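Workshop news: the Trordale arm gets a room to practice in

Work on the tabletop arm moved ahead on two fronts this month. The mechanical side is nearly finished. Rui Louro reprinted the elbow bracket with thicker walls after the first one cracked along the screw holes, and the new part has held up through a week of evening sessions. The base is bolted to the end bench by the window, so please don't use that bench for clamping until the guard rail is in.

The wiring took longer than planned. Liesbeth Groen replaced the power supply and moved the motor cables into a sleeve along the upper arm. The old cables were rubbing at the shoulder joint. Total spent so far is 124 dollars, not counting the motors, which came out of the Geagea kit we took apart last winter.

The other half of the work is on the computer. Cúc Trình and Rok Stojanović have the simulator running on the workshop machine, and the gripper now responds to the same commands we plan to send to the real one. They started with a bare floor and a cube, then built up to a furnished bedroom, so that the software has to cope with objects at different distances. One training run is 2,000 attempts and takes most of a night. The settings are in the Starport folder on the shared drive. Please copy the folder before you change anything in it.

The bedroom is still plain. It has a dresser with a potted plant on top, a taller plant in a red pot on the floor, and a bed with a blue cover. Shadows are on, and turning them off did speed things up, but Rok wants them kept for the camera tests.

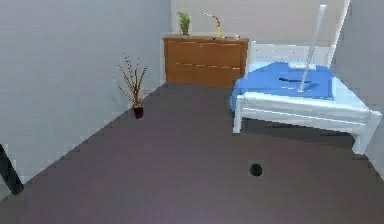 What we need next

A second USB camera, any make, with a cable at least six feet long. A piece of flat steel plate for the base. Someone who can solder small connectors on a Tuesday evening, from 7 p.m. Hilde Geerts has the key to the parts cabinet and is keeping the list of who is coming.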